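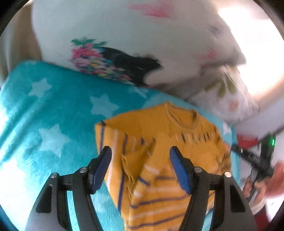 Wornanstead, January

pads_and_screws
Blue pads on my hand gripper lose grip on knitted things like this yellow sweater. I clean them every 60 folds. Should I change them at 400?

Elach
400 is too early. Mine went to 600. Wipe with a damp cloth, no alcohol, it makes the rubber hard.

tiongson_b
I don't agree with Elach. Alcohol is fine if you let it dry. More important are the small silver screws on the linkage. When they are loose the fingers don't close parallel.

pads_and_screws
Thank you both. Two were loose, I tightened them. The left pad I will change anyway.

Elach
Change both, please. One new and one old will pull the cloth to one side.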